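Moklow G2: avaliação de compra para uma célula de desmontagem de desktops

Categoria: garras elétricas de dois dedos
Configuração avaliada: garra, flange Atach e licença anual do software Jemal

A Moklow é vendida como garra de uso geral, mas a ficha técnica aponta para a desmontagem de eletrônicos. O nosso caso é a triagem de computadores de mesa em fim de contrato: abrir o gabinete, ler a etiqueta da fonte, soltar cabos e retirar memória. Usamos a garra durante 8 semanas antes de fechar o orçamento do ano seguinte, que prevê 3 células iguais.

A força de fecho é suficiente para conectores de alimentação e excessiva para módulos de memória na regulagem de fábrica. O ajuste fino existe, só que fica em um submenu do Jemal e não é gravado no perfil da peça. É preciso repetir o valor a cada troca de programa. A Biltbridge, que faz a integração, cobra 2 horas técnicas para contornar isso com um script - convém incluir o valor na proposta inicial. 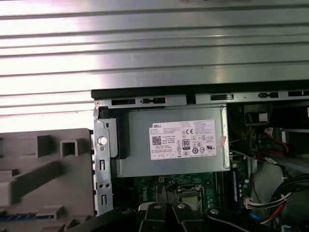 Gabinete Dell aberto, com a fonte e parte da placa-mãe à vista; os dedos pretos da garra aparecem embaixo.

O espaço interno do gabinete é o critério que mais pesa na escolha. Entre a fonte, a baia de unidades e os chicotes de cabos, a folga para os dedos é pequena, e os dedos longos (opcionais) compensam o preço. Os curtos, que vêm na caixa, servem para tampas e travas externas. Quem orçar apenas o conjunto padrão vai fazer um segundo pedido, com prazo de 14 dias úteis.

A flange Atach não apresentou folga mensurável no período. O cabo de sinal sai pela lateral e limita a rotação do punho em gabinetes deitados. Um conector a 90 graus resolve e não consta da lista de acessórios.

Custos a prever além do preço de tabela: dedos longos, conector angular, licença Jemal por célula (não há licença de planta) e um par de dedos de reserva.

Pontos fortes: repetibilidade, flange, documentação elétrica.
Pontos fracos: perfil de força não gravável, licenciamento, acessórios vendidos à parte.

Recomendada para lotes homogêneos. Para lotes mistos, pedir antes um ensaio com os próprios gabinetes - a Biltbridge desconta o valor se a compra for efetuada até março.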